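분류: 로봇공학 > 시뮬레이션 환경 > 셀 구축 및 유지관리

4.2 손목 카메라와 그리퍼의 설정 및 점검

Pullia 셀은 시뮬레이터 Flirkley 위에서 동작하는 단일 팔 셀이다. 앞 절에서 팔의 관절 한계와 제어 주기를 다루었으므로, 이 절에서는 손목 끝단, 곧 평행 그리퍼와 손목 카메라의 설정값을 어떻게 정하고 유지하였는지를 기술한다. 그리퍼 모델은 Segers에서 제공한 형상 파일을 바탕으로 하며, 손가락 두 개와 손바닥 하우징, 측면 브래킷을 각각 별도의 강체로 두었다. 초기 버전에서는 하우징과 브래킷을 하나의 메시로 합쳐 사용하였으나, 충돌 형상을 수정할 때마다 렌더링용 메시까지 다시 내보내야 하는 불편이 있어 분리하였다.

손목 카메라는 하우징 좌표계에 고정되어 있고 손가락 방향을 바라본다. 카메라의 자세는 세 개의 병진값과 세 개의 회전값으로 설정 파일에 기록한다. 설정 파일은 셀의 다른 매개변수와 분리하여 관리하며, 변경할 때는 변경 전 값을 주석으로 남긴다. 카메라가 손목을 따라 움직이므로 영상의 위쪽이 중력의 반대 방향과 일치하지 않는 경우가 많다. 영상을 회전시켜 보정하는 방법도 검토하였으나, 손가락의 위치가 영상마다 달라져 점검이 어려워지므로 채택하지 않았다.

설정의 기준은 손가락 끝의 가시성이다. 두 손가락이 벌어진 상태에서 양쪽 안쪽 면이 모두 보여야 하고, 대상 물체가 손바닥 가까이에 들어와도 물체의 양 끝을 구분할 수 있어야 한다. 하우징은 영상의 아래쪽을 차지하는데, 이 면적을 줄이려고 카메라를 앞으로 옮기면 손가락의 뿌리 부분이 보이지 않게 된다. 본 연구에서는 하우징이 보이는 면적을 어느 정도 감수하고 손가락 전체가 들어오는 쪽을 택하였다.

그림 5에 물체가 있는 경우의 손목 영상을 제시하였다. 청동색 인물상이 두 손가락 사이에 가로로 놓이고, 받침대의 끝은 왼쪽 손가락에 일부 가려진다. 반대로 머리와 오른쪽 손가락 사이에는 간격이 남아 있어 뒤쪽의 벽면이 드러난다. 이러한 간격은 손가락의 개폐 폭과 물체의 상대 위치를 눈으로 대조할 때 유용하다.

그림 5. 물체가 있는 조건에서의 손목 카메라 렌더링. 뒤편의 어두운 문짝은 접촉 판정 대상에서 제외하였다. 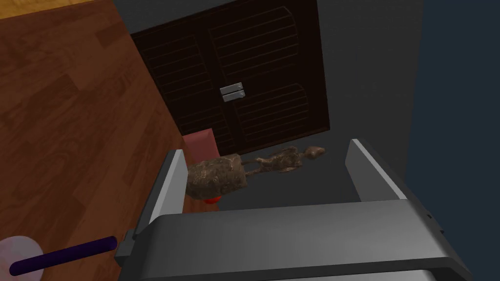
Bart Michiels는 초고를 검토하면서 가림이 한쪽 손가락에만 생기는 경우를 별도의 점검 항목으로 두어야 한다는 의견을 보내왔다. 좌우 가림을 하나의 비율로 합산하면 카메라의 횡방향 오차와 물체의 편심을 구별할 수 없다는 것이 그 이유였다. 이 의견을 받아들여 점검 기록에서 왼쪽과 오른쪽의 가림 비율을 따로 저장하도록 수정하였다. 두 비율의 차이가 기준을 넘으면 먼저 물체의 자세를 확인하고, 자세에 이상이 없을 때에만 카메라의 설정값을 의심한다.

충돌 형상은 볼록 분해로 생성하였다. 손가락 안쪽 패드는 단순한 직육면체로 근사하여도 파지 결과에 큰 차이가 없었다. 그러나 하우징의 윗면 모서리는 둥글게 처리된 형상을 그대로 유지하였다. 이 모서리를 각지게 근사한 버전에서는 물체가 손바닥 쪽으로 밀려 들어올 때 모서리에 걸려 튀어 오르는 현상이 반복되었다. 표면이 거친 물체에서는 같은 현상이 더 자주 나타났다. 물체 쪽 메시를 단순화하면 현상이 줄어들지만, 그 경우 접촉점의 위치가 렌더링된 표면과 어긋난다. 따라서 물체의 메시는 그대로 두고 하우징 쪽만 수정하는 것으로 정리하였다.

점검은 물체가 없는 자세에서도 수행한다. 셀을 다시 시작한 뒤, 또는 그리퍼 관련 파일을 변경한 뒤에는 손가락을 벌린 상태로 팔을 정해진 자세에 두고 손목 영상을 한 장 저장한다. 저장된 영상에서 두 손가락의 안쪽 모서리를 추출하고, 기준 영상에서 얻은 모서리와 비교한다. 전체 2440회의 점검 실행 가운데 2389회가 첫 비교에서 기준을 만족하였다. 나머지 실행은 기록을 하나씩 열어 원인을 확인하였으며, 대부분 손가락 관절의 초기값이 이전 실험의 값으로 남아 있던 경우였다. 초기화 스크립트에서 손가락 관절을 팔보다 먼저 설정하도록 순서를 바꾼 뒤에는 같은 원인의 불일치가 기록되지 않았다.

물체가 없는 점검에서 배경의 선택도 결과에 영향을 준다. 작은 물체나 문양이 많은 면을 배경으로 두면 손가락의 윤곽과 배경의 윤곽이 섞여 모서리 추출이 불안정해진다. 그림 6은 넓은 면만 보이는 방향의 손목 영상이다. 손가락 사이에는 물체가 없고, 고운 입자 무늬가 있는 회색 면이 그 뒤를 채운다. 검은 바깥 테두리와 밝은 회색 안쪽 패드의 명암 차가 뚜렷하여 모서리를 찾기가 쉽다. 다만 왼쪽 손가락은 밝은 면의 경사진 경계와 겹치고, 오른쪽 손가락은 두 회색 면이 만나는 부근에 놓이므로, 이 경계들을 후보에서 제거하는 처리가 필요하다. 제거에는 기울기 조건만을 사용하였다.

그림 6. 물체가 없는 조건에서의 손목 카메라 렌더링.
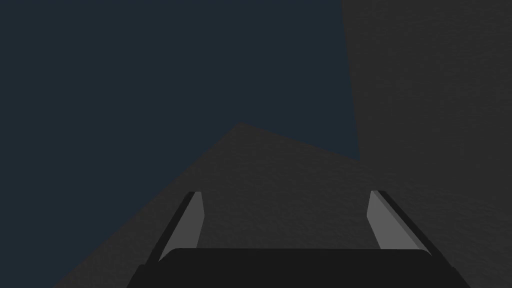

Nadiia Antoniuk가 내부 토론에서 제기한 물음은 기준 영상을 얼마나 자주 갱신해야 하느냐는 것이었다. 기준을 너무 자주 바꾸면 조금씩 누적되는 변화가 드러나지 않고, 오래 두면 조명이나 재질의 정당한 변경까지 이상으로 판정된다는 지적이다. 본 연구에서는 갱신을 시간 간격으로 정하지 않고 파일의 변경에 연동하였다. 형상 파일, 재질 파일, 카메라 설정 파일 중 하나라도 바뀌면 새 기준 영상을 만들되, 이전 기준은 삭제하지 않고 번호를 붙여 보관한다. 현재까지 보관된 기준 영상은 17장이며, 새 기준은 직전 기준과 최초 기준 양쪽에 대해 비교한다.

이 방식에서 한 차례 누적 변화가 발견되었다. 7월에 Trastska 연구실로 셀의 실행 환경을 옮기는 과정에서 카메라의 회전값이 각도에서 사원수로 변환되었고, 저장할 때마다 다시 각도로 바꾸는 처리가 끼어들었다. 한 번의 변환에서 생기는 차이는 판정 기준에 훨씬 못 미쳤으므로 직전 기준과의 비교는 계속 통과하였다. 최초 기준과의 비교에서 손가락 끝의 위치가 한쪽 방향으로 이동한 것이 확인된 시점은 1430번째 점검이었다. 회전값을 처음부터 사원수로만 저장하도록 바꾸고, 최초 설정 파일에서 값을 다시 읽어 복구하였다. 복구 이후에 새로 만든 기준 영상은 최초 기준과의 비교를 통과하였다.

복구 절차는 다음 순서로 고정하였다. 실행 중인 실험을 정지하고 손가락을 완전히 벌린다. 설정 파일의 값과 시뮬레이터가 실제로 읽어 들인 값을 나란히 출력하여 대조한다. 값이 일치하면 메시의 원점과 축 방향을 확인하고, 일치하지 않으면 설정 파일을 읽는 단계부터 다시 살핀다. 메시까지 이상이 없을 때에는 재질과 조명의 변경 여부를 확인한다. 재질의 변경은 손가락의 위치를 바꾸지 않지만 모서리 추출의 결과를 바꿀 수 있다. 실제로 패드의 밝기를 낮춘 시험 버전에서는 손가락이 움직이지 않았는데도 판정이 불일치로 나왔다.

물체가 있는 조건의 점검은 자동 판정에 포함하지 않았다. 물체의 자세가 실행마다 조금씩 달라지고, 가려진 부분의 모서리를 추정하는 데에 별도의 모델이 필요하기 때문이다. 대신 좌우 가림 비율을 기록하고, 비율이 크게 달라진 실행만 사람이 영상을 열어 확인한다. 확인 결과는 정상, 물체 자세 이상, 카메라 이상의 세 가지로 표시하며, 판단이 어려운 경우에는 비워 둔다. 빈칸으로 남은 실행은 4.3절의 파지 성공률 집계에서 제외하였다.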